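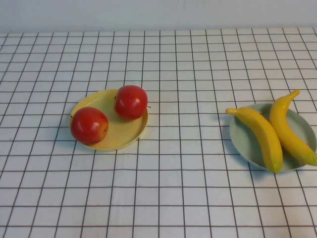 Mutua Owino wrote in to say the Jikurar was the first airband receiver he had carried to a show that still picked up the display director after the crowd filled in around him. He stood at the far end of the line, well away from the tower, and used the short antenna all day.

Jikurar Handheld Airband Receiver
by Jistosent

In stock. Ships from our Bakine warehouse. Orders placed before 2 p.m. go out the same day, except on weekends.

The Jikurar is a receive-only radio for people who go to air shows and want to hear the pilots, the tower and the display director while they watch. It covers the civil airband and the military UHF band. It does not transmit, and there is no transmit button to press by mistake.

Most shows print their frequencies in the program or post them at the gate, and a few change them the night before. You can type a frequency straight in from the keypad, or save it to one of 1000 memory channels. Channels can be grouped into banks and named, so you can keep one bank for each show and switch between them from the main menu. Scan runs through a bank and stops on the first active channel. Hold the side key for two seconds to skip a channel that won't stay quiet, such as a recorded weather broadcast.

The earpiece jack is on the top, next to the antenna. We moved it there from the side because owners of the older Gachanja model told us the plug bent when the radio was in a jacket pocket. The jack takes any standard 3.5 mm plug, and the supplied earpiece fits either ear. If you wear ear protection during the jet displays, the earpiece will go under most over-ear muffs. Set the volume before you put the muffs on and lock the keypad.

Specifications

Civil airband: 118 to 137 MHz, AM
Military band: 225 to 400 MHz, AM
Memory channels: 1000
Antenna connector: BNC
Display: backlit LCD, readable in sun
Battery: rechargeable lithium, 1800 mAh
Charging: USB-C
Weight with battery and antenna: 700 g

In the box

Receiver, short antenna, belt clip, wrist strap, earpiece, battery, USB-C cable, printed manual (116 pages). The wall plug is not included. The manual can also be downloaded from the support page, along with a one-page sheet of the key functions that folds to fit a shirt pocket.

Options

Long whip antenna. Better range on the ground, awkward in a crowd.
Leather case. Fits with the belt clip removed.
Spare battery. The Gachanja battery looks the same but has different contacts and will not fit.
Programming cable. Lets you load channels from a spreadsheet. The regular charging cable won't do this.

Before you buy

Some teams use frequencies they don't publish, and some use digital radios that this receiver cannot decode. Rules on listening to aviation radio differ from country to country, so check yours if you are traveling to a show abroad.

Warranty

2 years on the receiver, six months on the battery. Keep your receipt. For returns, use the form on the support page and wait for the return number before mailing anything. The support line is closed on Tuesday.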